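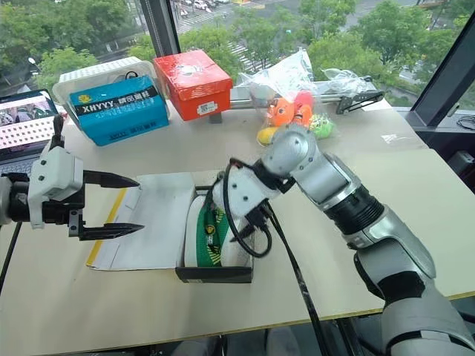
A reader in Manditz writes that option packages save buyers money, and that my last column on the Flerna hatchback ignored this. The bundle costs $389 less than its parts. I accept the sum and dispute the method.

Most buyers want the heated seats. To get them, they must also take the larger wheels, which cut rated range by 7 miles. 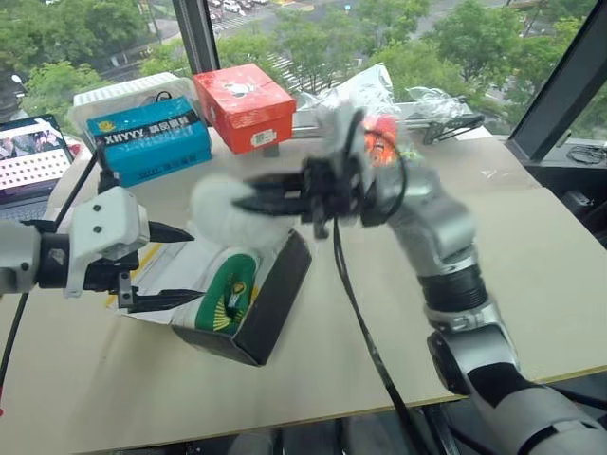 Grakton sells the same seats alone for $205 on a car of similar size. Its order form is longer, and the factory has to track more builds. I think that cost belongs with the maker. Flerna revises its price list in May, and it should list the seats as a separate line, with the wheels left to those who want them.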